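6.3 Fingerpads des Handgreifers prüfen und wechseln

Dieser Abschnitt gilt für den Handgreifer Lirley an der Aufnahmezelle Drutero. Für den stationären Greifer siehe Abschnitt 7.

Prüfintervall: alle 200 Betriebsstunden, Wechsel spätestens nach 1000 Betriebsstunden. Bei Arbeiten mit scharfkantigen Teilen ist das Intervall zu halbieren.

Benötigt werden:
Ersatzpads (nur paarweise verwenden)
Innensechskantschlüssel aus dem Beipack
fusselfreies Tuch
Isopropanol
Wartungsblatt der Zelle

VORSICHT
Quetschgefahr zwischen den Fingern. Vor allen Arbeiten den Greifer ausschalten und den Stecker am Griff ziehen. Die Finger stehen auch ohne Strom unter Federspannung.

6.3.1 Sichtprüfung

1. Greifer ausschalten und mit den Fingern nach oben halten.

2. Finger vollständig öffnen und die Arretierung einrasten.

3. Pads mit Tuch und Isopropanol abwischen. Etwa 9 Minuten ablüften lassen. Keine Verdünnung und kein Bremsenreiniger, der Gummi quillt davon auf.

4. Rautenprofil der Greiffläche bei gutem Licht prüfen. Das Profil muss bis zur Spitze durchgehend erkennbar sein. Die glatte Seite des Pads ist keine Greiffläche und wird nur auf Risse geprüft.

5. Schlitze im grauen Gehäuse auf Späne und Abrieb kontrollieren. Verschmutzungen mit einem weichen Pinsel entfernen. Keine Druckluft in die Schlitze blasen.
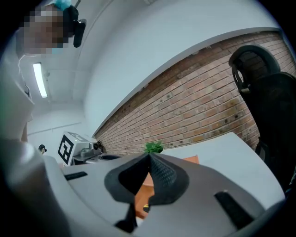 6. Pad zwischen Daumen und Zeigefinger fassen und seitlich bewegen. Bei spürbarem Spiel die Klemmschraube nachziehen und die Prüfung wiederholen. Bleibt das Spiel bestehen, beide Pads wechseln.

6.3.2 Pads wechseln

1. Klemmschraube am Fuß des Pads lösen, nicht ganz herausdrehen.

2. Pad gerade nach oben abziehen. Nicht hebeln.

3. Aufnahme reinigen und auf Gummireste prüfen.

4. Neues Pad bis zum Anschlag einsetzen. Das Rautenprofil muss zum gegenüberliegenden Finger zeigen.

5. Klemmschraube handfest anziehen. Den zweiten Finger ebenso bearbeiten.

6. Arretierung lösen, Finger langsam schließen. Die Spitzen müssen ohne Versatz aufeinandertreffen.

7. Stecker verbinden, Greifer einschalten und den Finger-Nullpunkt in Clolla unter „Greifer > Abgleich“ neu setzen. Danach 100 Leerhübe fahren und den Sitz der Pads nochmals prüfen.

Hinweis: Nach dem Wechsel ist der Markerabgleich der Zelle nicht nötig, solange das Gehäuse geschlossen bleibt. Wurde es geöffnet, weiter mit Abschnitt 6.5.

Wechsel und Betriebsstunden im Wartungsblatt eintragen.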